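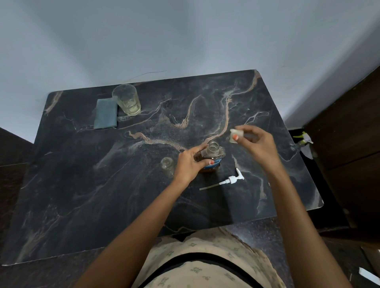 Bottle, blue label, pump head in front.

Avska Backup Gateway: Review

Posted May 9, 2023 in Storage and Backup

Avska is a backup gateway for shops that keep part of their data on local servers and part of it with a cloud provider. It installs as a virtual machine, takes backup jobs from agents on the local network, removes duplicate blocks, encrypts what is left and sends it to object storage. A local cache holds recent restore points. The vendor sells it by protected machine, on a yearly term, with a separate charge for the cache if it grows past the base size.

I ran it at a mid-sized parts distributor from October until this spring. The site had been using Rowbotham, an older tape and disk product, and the renewal was due. Both ran side by side for the first part of the test.

Test setup

The gateway VM ran on a two-host cluster with shared flash storage. Protected machines were a mix of Windows and Linux servers, one large database server and a file server with a long history of nobody deleting anything. The cloud target was a bucket at Haltuvum, in the region closest to the site. The internet link is fiber with the same speed in both directions and is shared with phones and order entry, so bandwidth limits mattered from the first night.

Backup retention was set to daily points in the local cache and weekly and monthly points in the bucket. Object lock was turned on for the bucket before the gateway was connected. Avska can turn it on for you, but only for buckets it creates itself. I wanted the bucket policy under our own account.

Installation

The appliance image imports cleanly. The first-run wizard asks for a network address, a time server, a license key and an admin password, in that order. If the time server cannot be reached, the wizard stops and the error says "License not valid." The license was fine. The firewall was blocking NTP from that VLAN. The support article on this exists but is filed under licensing, where you will only find it if you already suspect the clock.

Agents can be pushed from the console or installed by hand. Pushing worked on the Windows servers after the usual admin share was opened. On Linux I used the package and a config file, which I prefer anyway, as the config file can go into whatever tool you use to manage the rest of the server. The file is short and the comments in it match the manual.

The console is a web page served by the gateway. It supports single sign-on through SAML. It also keeps one local account that cannot be removed, so store that password somewhere sealed and put an alert on its use. The alert is easy to set up. It is off by default and should be on.

Backup performance

The first full backup is slow, as every first full backup is. Avska has a seeding option that writes to a disk you ship to the provider, but Haltuvum does not accept disks in our region, so everything went over the wire. I limited the upload during business hours and let it run free at night. The limit held. Phone calls were not affected and the order desk had no complaints, which was the test that counted.

After the first full, the daily jobs are small. The file server settled quickly. The database server took more work. Avska backs it up in one of two ways: a snapshot of the whole volume, or a stream through the database's own backup interface. The snapshot mode is faster and deduplicates well. The stream mode lets you restore to a point in time between backups. You can use both on one machine, but the scheduler treats them as separate jobs and will happily start them together unless you chain them. Chain them.

Deduplication runs on the agent, with a second pass on the gateway. Agent CPU use was noticeable on the oldest servers and lost in the noise on the others. There is a setting to move all of that work to the gateway. It cut the load on the old servers and raised traffic on the local network, a fair trade at this site.

One limit to know about. The gateway keeps its block index in memory and spills to disk when it runs out. The sizing guide is clear about this, but the sizing calculator on the website is not, and gave a lower memory figure than the guide for the same inputs. Follow the guide. When I followed the calculator, the nightly job window ran into the morning.

Restores

File restores from the local cache are quick. You browse a tree, pick a version and send it back to the original place or to another one. Permissions came back correctly on both Windows and Linux. Long path names came back correctly too, and Rowbotham never managed that.

File restores from the bucket are slower to start, as the gateway has to fetch index pieces before it can show the tree. Once the tree is up, the transfer runs at the speed of the link. The console does not show a progress bar during the index fetch. It shows a spinner, and the only way to tell a slow fetch from a dead one is to open the job log in another tab.

Full machine restores were tested in two ways. To the local cluster, the gateway presents the backup as a disk and boots from it, then copies the data in the background. The database server was usable while the copy ran, though I would not put a full day's orders through it in that state. To the cloud, Avska builds an instance from the bucket. This needs a helper instance, a role with a fairly wide set of permissions and a network prepared ahead of time. The manual lists the permissions as a wildcard. A narrower set works, and support sent it to me on request. It should be in the manual.

Loss of the gateway itself is the case most buyers forget to test. I deleted the VM, imported a new one and pointed it at the bucket with the recovery key. It rebuilt its index and all restore points came back. The job schedules did not. Those are kept in a config export that you have to schedule yourself, and the export goes to a local path by default. Send it to the bucket, or to any place that is not the gateway.

Security

Data is encrypted before it leaves the gateway. Keys can be held by the gateway or by an outside key manager. With gateway-held keys, print the recovery key and lock it up. With an outside manager, test what happens when it is down: backups queue, restores fail. This is documented and is the right behavior.

Roles in the console are coarse. There is an admin, an operator and a viewer. An operator can run a restore to any target, including a machine they have no business writing to. At a small site this can be handled by keeping the operator list short. A larger one will want something finer.

Deleting restore points needs a second admin to approve, if you turn that on. With object lock on as well, deletion in the console only hides the point until the lock expires. The storage bill does not go down until then, and the console's space report leaves hidden points out. The report and the bill will not agree.

Cost

The list price for this site came to $4,000 a year before cloud storage. The cache add-on was not needed. Bucket storage was billed directly by Haltuvum and grew as expected once the monthly points began to build up. Watch the request charges as well as the space. Avska writes small objects by default, and small objects mean many requests. There is an object size setting, hidden under advanced target options, and raising it brought the request line down without any change in restore speed that I could measure. It can only be set before the first backup to that target, so I had to start the bucket over to use it.

Egress is charged on cloud restores at the provider's usual rate. Budget for one full restore test a year.

Compared with other products

Rowbotham is still the better choice for anyone who must write to tape. Avska has no tape support and none is planned as far as I was told. Rowbotham's cloud target is an add-on that copies whole backup files, and it used far more space for the same retention.

Skisuvberg is the closer match. It has finer roles and a better restore screen, and it licenses by stored capacity. For a site with many small servers, capacity licensing may come out cheaper. For this one, with the file server described above, it did not. Skisuvberg also requires its own hosted control plane, so the console is out of reach when the internet link is down. Avska's console stays up and local restores keep working.

Support

I opened 5 tickets. Replies to the first level came the same day. The permissions question and the sizing mismatch both had to go up a level, and the second of those is still open with the web team. The release notes are complete and list known faults by version.

Ratings

Installation: 7 out of 10
Backup: 8 out of 10
Restore: 8 out of 10
Security: 7 out of 10
Documentation: 6 out of 10

The distributor bought a two-year term and let Rowbotham lapse. The old tapes are being kept until their retention dates pass, along with one working drive to read them.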